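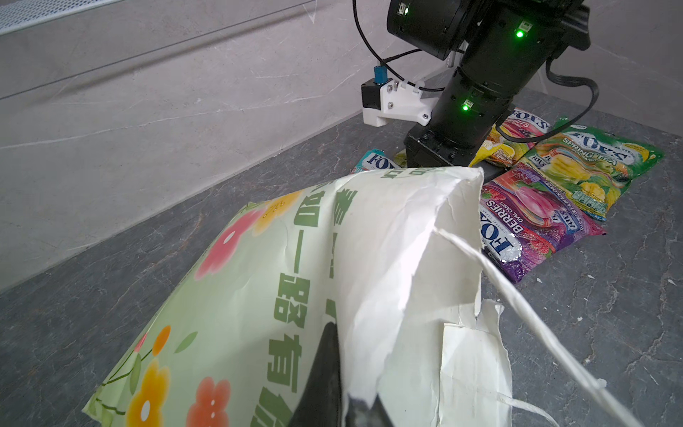 The green bag with the flowers on it.

Up at half five to feed. Collari had left most of his hay again, so I weighed what was in the net and wrote it on the board. He has been picky since the change of haylage and I would like him back on full rations before the Laltau show.

Worked him first while the arena was quiet. Long trot both ways, then some slow circles, then stops along the fence. He is still dropping his left shoulder in the turn. I put him on the mechanical cow for 9 minutes and he was better to the right than I have seen him all month. Quit there.

Mutent had the farrier at ten. New fronts, trimmed behind. The bill was 210, up from last time, and the entry for Laltau is another 400 on top with the stall and the cattle charge. I have paid for one horse and will decide on the other by Monday.

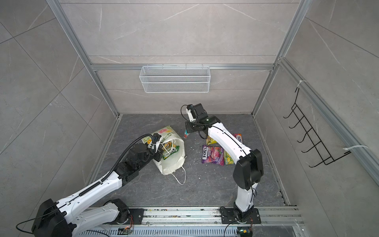

White arms, grey tiles, mesh basket at the back.

Drove to the Pavlović place after lunch to work on real cattle. They had a fresh lot in, quite wild. Mutent lost 3 and then settled – she reads them well once she stops rushing. I had my hand too high on the first one and she told me so. Dropped it on the neck and left her alone after that.

Hosed legs, checked the new shoes, turned both out until dark. The trailer has a slow puncture on the near side. Need to ring for a tyre, and order more shavings.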